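Cambiar los amortiguadores antes de que den pena es lo mejor que se puede hacer por un coche viejo, ¡y me encanta repetirlo! El mío, con sus 37 años, salió del taller de Munteanu en noviembre y desde entonces busco cualquier excusa para bajar al puerto por la carretera mala.

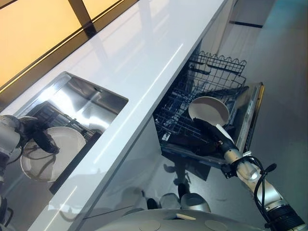

Iulian Lungu me escribió que, con 800 euros, él habría empezado por los neumáticos, y que una suspensión cansada se perdona más que una goma dura. Le doy media razón (los neumáticos vinieron después), pero en curva bacheada no hay goma que trabaje si la rueda va dando saltos.

Además se nota en todo: la frenada, la dirección, hasta el cansancio al llegar. Hice 6 horas de viaje con mi padre al lado y bajó del coche silbando.
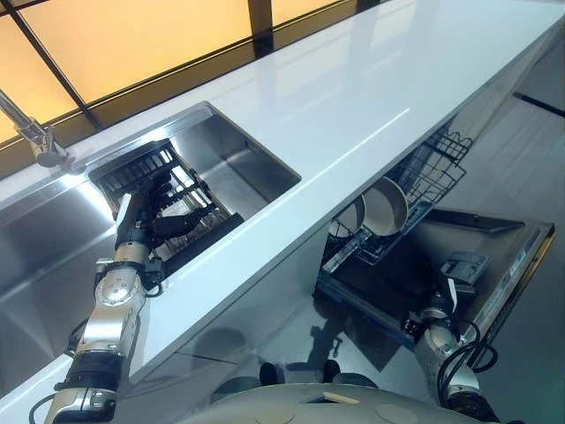
*Fregadero y rejilla metálica oscura.*

Los muelles, de momento, siguen siendo los de origen. Todo llegará.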